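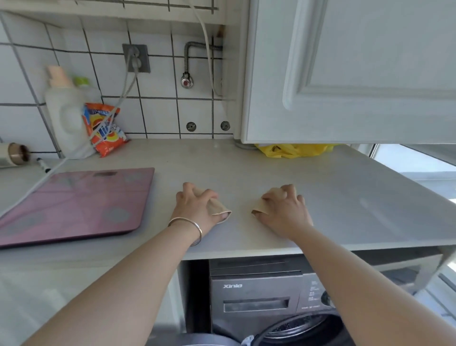

Nimal Kodikara stopped buying kitchen roll in May. He runs a small café in Grutitz and had been getting through 17 rolls a month, most of it on worktops.

Now he keeps 45 cotton cloths in a drawer and washes them every other night at 60 degrees, without fabric softener - it leaves a coating that stops cotton soaking things up. One goes on the surface with warm water and a drop of washing-up liquid, and a second, dry, follows it.

Old towels work just as well. Cut them into squares, hem the edges and give them two hot washes before use. Cloths that have touched raw meat go straight in the machine.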